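3.2 Where the crumbs go

I'll own up to a bias: I grew up wiping down my gran's café in Jellville, so I came to this survey with opinions. We sent forms to 117 households in February and got 50 back, nine of them with rude remarks about the Sterine spray. Most people said pale, veined tops hide crumbs better than plain white – I'd have guessed the same.

Figure 4. White marble-patterned top with grey veining.
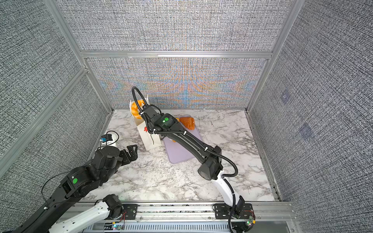

Page last changed: 21/07/2023

Plain tops got wiped more often, though, and I'd like to ask the Mockus estate next.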